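Umwood Neighbourhood Newsletter
2025-01-16

Clothes mending and the winter coat shelf

The coat shelf at the Umwood hall is open again after the holidays. For those who moved here in the last months: it is a long shelf and two rails beside the kitchen door, where you can leave a warm coat, a fleece or a blanket which you don't need any more, and where you can take one if you need it. There is no form to fill in. In the first season, 158 pieces went through the shelf, and in the last one it was 477, so the hall has given us a second cupboard for the overflow.

I want to write this time mostly about washing, as many pieces come to us in good condition but with the wrong kind of care behind them. I learned to wash clothes from my grandmother, in a country where the tap water is very soft, and when I came to Canada I had to learn some of it again. In Bikura Street, where I live, the water leaves a white line in the kettle in two weeks. It does the same to cloth, only slower. A dark jacket gets a dull colour and people think it is old, when it is only full of soap and minerals.

What helps is simple. Use less detergent than the cap suggests. Turn dark things inside out, and close the zippers before they go into the machine. Wash them cool, on a short program, with other dark things and never with towels. Towels give their lint to everything near them, and a fleece will hold it for months. If the cloth feels stiff after drying, wash it a second time with no detergent at all.

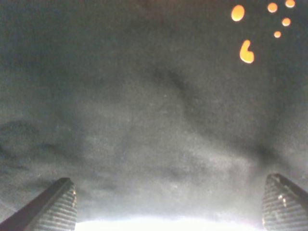
Can I leave a coat that has some pilling on it?

Please bring it, as long as it is clean and the lining is whole. We have a fabric shaver and two good combs in the drawer, and the Thursday group likes this kind of work very much.

About the shaver I should say one thing. It is an old Fuchs, heavier than the new ones, and it cuts well, but you must put the garment flat on the table and go slowly. Don't pull the cloth tight with the other hand. I did this once on my own cardigan and made a hole beside the pocket, which I later covered with a patch in the shape of a leaf. Empty the little container after each garment, please. Last month it was so full that the lid came off.

For loose fluff the cheapest tool is still a damp rubber glove. Put it on and stroke in one direction, from the shoulder down, and the fluff comes together in small rolls that you can pick up. The sticky rollers work also, but the sheets are used up quickly and the hall has to buy them.

Zippers are our other big subject. A zipper that doesn't run well often needs only some candle wax or the tip of a pencil rubbed along the teeth. If the slider is worn out, we can change it, but we have few sliders in the larger sizes. If you are throwing away a broken bag or tent, cut the zipper out first and drop it in the tin by the door - any colour is welcome.

The mending table is on Thursdays from 4 until the hall closes, and there is tea. Beginners are welcome and somebody will thread the needle for you if your eyes are like mine. The wool shop Birnora has given us a box of darning yarn, mostly grey and brown, with one very bright orange that is still looking for the right sock.

We are short of children's snow pants and of mitts in pairs. We have enough scarves until August, so please keep those at home for now. Bags can be left inside the porch when the hall is open, but not outside on the steps, where the snow gets in.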